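Antique Silver and Garnet Bar Pin, Bohemian, Late 19th Century

Item: Kodeten 2,275
Condition: Very good for age
Price: On request

This is a silver bar pin set with 12 rose-cut garnets in a single graduated row. The largest stone is in the center and the smallest ones are at the tips. It came to us in July with a group of pieces from the Grulmont estate, most of them small items meant for daily wear. The pin was the best of the lot.

The garnets are pyropes, the deep red kind that most buyers think of when they hear the words Bohemian garnet. Under lamplight they look almost black until the pin moves. Each stone sits in its own closed setting with foil behind it, as was usual for the period. The foil is bright behind all but two of the stones, where it has dulled a little. You will need a loupe to notice.

The setting was made by hand. The edges of the collets are slightly uneven and there are file marks on the back that have been softened by wear. There is no maker's mark. Vilém Hudec, who looked at the pin for us, places it in the 1880s and thinks it came from a small workshop. We have used his date in this listing.

The C-clasp is original and closes firmly. The pin stem was replaced at some point, probably before 1940, and extends just past the clasp. The hinge is tight.

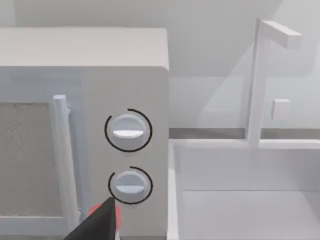 Microwave with handle and control knobs.

Please do not put this pin in an ultrasonic or steam cleaner. Foiled stones and water do not mix – once moisture gets behind the garnet the foil turns gray and there is no good way to bring it back. Wipe the front with a dry, soft cloth and leave the back alone. The silver has an even, dark patina and we have not polished it. Buyers who want it brighter can do that themselves, but we would advise against it.

Wear it on a jacket lapel, a wool scarf or the collar of a heavy blouse. It is a little too heavy for silk.

Details
Metal: silver, tested, not hallmarked
Stones: 12 pyrope garnets, rose cut, foil backed
Weight: about 15 grams
Fastening: C-clasp with replaced stem
Repairs: none to the settings
Box: not original, supplied by us

Shipping and returns
The pin ships in a padded Ouellet box, insured, with a signature needed on delivery. Orders over $1,000 can be paid in two parts. Returns are accepted if the pin comes back unworn and in the same packing. We do not cover return postage.

For more views of the back or a closer look at the clasp, write to Brayden MacDonald at the shop and give the item number. He can also hold the pin for a short time while you decide.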